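Gallery: Soft-Container Handling, Working Rules for Shelf Tasks

Posted December 23, 2021

The pages below go with revision 2 of the Irkberg handling rules, which cover robot work with soft containers: baskets, bags, pouches and anything else with walls that give when pressed. The rules apply to all arms on the Stirnance bench and to visiting teams from Makris and Fesport when they use our shelving. They do not replace the site safety rules, which take priority wherever the two disagree.

Rigid boxes are covered in a separate document. The split was made in July, after it became clear that one set of approach speeds and grip limits could not serve both. A box that is pushed moves as one piece. A basket that is pushed first changes shape, then moves, and the wrist camera may be the only sensor that registers the difference.

1. Contact with fabric and woven walls

A finger that goes into an opening, a loop or a fold counts as engaged, whether or not the gripper has closed. Engagement starts at first contact with the material and ends when the finger is fully clear of it. While a finger is engaged:

Wrist rotation is locked.
Travel is limited to 20 millimeters per second.
The operator keeps a hand on the hold button.
No second arm enters the same shelf bay.

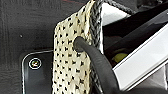 The speed limit is measured at the fingertip. Several logs submitted under revision 1 gave the speed at the wrist flange, and the two values are not the same when the arm is moving through a curve. Logs with flange speed only will be returned for correction.

Withdrawal follows the entry path in reverse. Operators should not take a shorter way out, even when the camera view suggests there is room for it. Knit and braid can catch on the back of a curved finger, where the wrist camera has no view. If resistance rises during withdrawal, stop, hold for two seconds, and read the force value again before continuing. If it has not dropped, the item is released by hand with the arm in hold.

Handles and straps are treated as part of the container. A strap that lies across the approach path is moved before the run starts, by a person, with the arm in hold. Where the task itself is to pick up by the strap, the log must say so in the task line.

2. Neighboring objects

Before each run the operator lists everything within reach of the fingers, including items that are not part of the task. Phones and other personal electronics in the work area go on the list under their own heading -- they were left off so often under revision 1 that the log template now has a separate line for them. An object that cannot be identified from the camera view is entered as "unknown" and given the same clearance as a fragile item. Guessing from color or outline is not accepted.

3. Work near wire shelving

Wire shelves need more care than solid ones. A thin wire can disappear from a depth image at steep angles, and a rounded fingertip can pass partly between two wires before contact is detected. For this reason the planning model treats each wire shelf as a solid plate. This removes a number of paths that would be physically possible. The loss is accepted.

Low camera angles are allowed for inspection moves. They are not to be used as the only view for a grasp. With a bright ceiling behind the target, automatic exposure tends to darken the objects in front, and glossy black surfaces lose most of their detail. Exposure is fixed before the move, at the value used for the last level view.
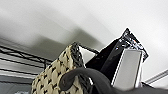 Clémence Caron objects to the solid-plate rule and has asked for her objection to stay with the text. In her view it makes the planner too cautious on upper shelves, where the approach is from below and the wires are the easiest feature to find. She would accept a model of the individual wires, provided the shelf has been measured on the day of the run and the measurement is attached to the log.

Her proposal is open for trial on the Stirnance bench. It needs more than 300 logged approaches before it can go into a revision, with the solid-plate model running alongside so that the two can be compared path by path. Approaches that end in a manual stop count toward the total and must not be removed.

4. Records

Each run is stored with the wrist video, the force trace, the object list and the name of the operator. Video is kept at full length, including the time before first contact. Corrections to a log are added as a new line with initials -- the original entry stays readable.

Requests to change a limit go to the bench lead in writing, with the rule number in the subject line.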